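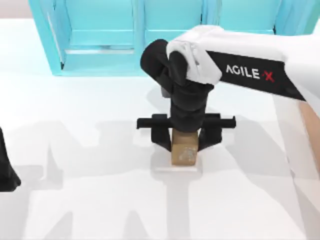
Last updated: May, 4:40 p.m.

Padeck Players lose their hall, take the spring musical to the old feed store

The Padeck Players will open their spring musical in the former Jirkness feed store on Mill Street after a burst pipe closed the Azimi Hall stage two weeks before curtain. Same show, same cast, a lot fewer seats. Tickets already bought are good, but read on, becuase you may need to swap nights.

The show is "The Ferryman's Daughters," a new piece with songs by Brendan Gilmartin, who is also directing. First full production anywhere. It had a reading at the library last fall with a piano and no set, and people stayed to the end, including through a fire drill.

What happened at the hall: a supply line over stage left let go overnight. Water got under the stage floor and the boards have lifted in several places. The town had an inspector in by noon and the stage was closed the same day. The lobby and the upstairs rooms are open, so the dance classes are going ahead as normal. No date yet for the stage. The players were told to plan on the whole summer.

The feed store has been empty since the Jirkness family moved the business out to the highway. It has a concrete floor, good doors, decent heat and no stage. The company is building a low platform at the loading dock end and putting the audience on three sides. Room for 70, compared with almost three times that at the hall.

To make up for it they have added performances, mostly matinees. The box office is calling everyone who holds tickets for opening weekend, starting with the large groups. If you have not heard by the end of the week, call them. Do not just show up on opening night with a hall ticket, there may not be a chair.

Gilmartin has had to restage most of act one. The hall has a fly system and the river scene was built around it, with the ferry coming down on two lines. No fly system in a feed store. The ferry now comes in through the dock doors on casters, pushed by the chorus, and he says he likes it better, though he also said he had slept maybe four hours when we talked. The big company number at the top of the show, "High Water," has been cut from 16 dancers to 12 on the platform with the rest singing from the aisles.

The orchestra is the harder problem. There is no pit and the band was nine players. It will be five, tucked behind the seats on the east side, with the brass parts moved to clarinet and accordion. Gilmartin was still writing out the new parts at the time of the call. The cast will be able to see the conductor on a monitor, if the monitor arrives.

Sound and lights are on loan from Brirnent, the rental house over in the county seat, which is charging the company for delivery only. Hanging the lights took most of a night. The roof beams are lower than anyone would choose and there was a long argument about the follow spot. The follow spot lost.

Nearly all the principals are new to the company this time. Both daughters are played by high school seniors making their first appearance outside a school show, and the ferryman is a retired bus driver who came in to audition for the chorus. The veterans are mostly in the second act, in the tavern scenes, where the old company hands get the two funniest songs in the score.
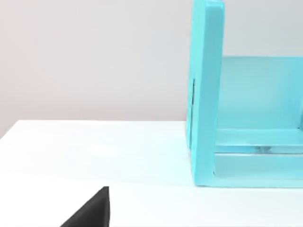

Dolores wrote in to say she sat in on the first run in the feed store and the singing came across better than it ever has in the hall, where anything past row M gets lost under the balcony. She'd keep them there for good, she says, if somebody would do something about the restrooms. There are 2, both at the back, so plan ahead at intermission.

Parking is in the gravel lot behind the store and along Mill Street. The lot is not lit. Ramp access is from the dock side, ask at the door and someone will walk you round.

The company is also asking for folding chairs. They have enough for the audience but not for the cast and band backstage. Drop off any evening after six, name taped underneath if you want them back.

Evening shows start at 7:30, matinees at 2. Tickets are the same price as before at the box office in the Azimi Hall lobby, which is staying put for now. The souvenir program was already printed, 100 copies, with the wrong adress on the cover. They will be sold anyway.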